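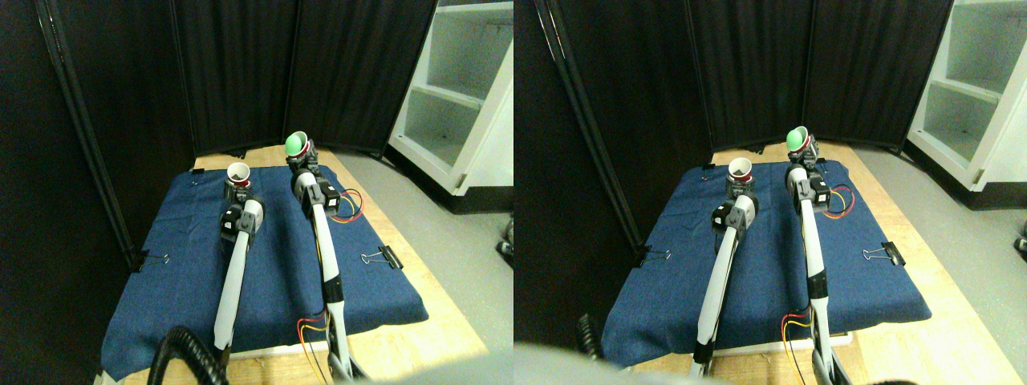
Cups on the blue cloth, one with a green ball in it.

Gillby Residents' Association
Minutes of the meeting held Aug 7, 2025

1. Minutes of the July meeting were approved with no changes.

2. Footpath. Tarnus has quoted 2000 dollars to resurface the path behind Lemma Court. Premik has not replied. Agreed to wait for the second quote before voting.
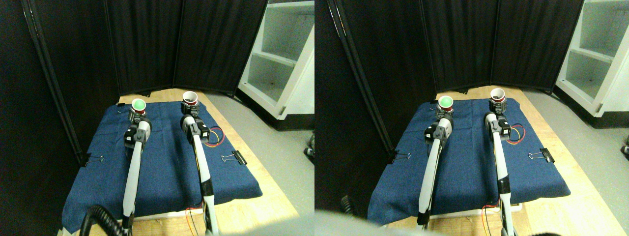

Table with navy cloth, black curtain behind.

3. Street parking. Complaints about vans left overnight on the corner – the town will be asked for a sign. The speed survey is still open.
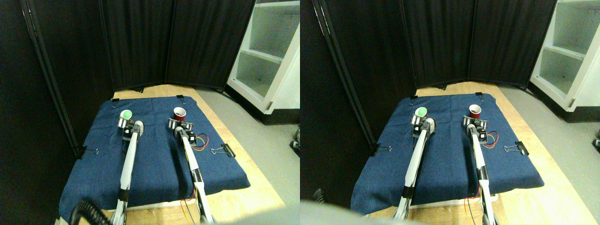 4. Fall yard sale. Tables will be 5 dollars each, with setup 45 minutes before opening. The printer needs the flyer text soon – 1000 copies to be ordered.

5. Other business. The hedge by the bus stop needs cutting. Carried over to the next meeting.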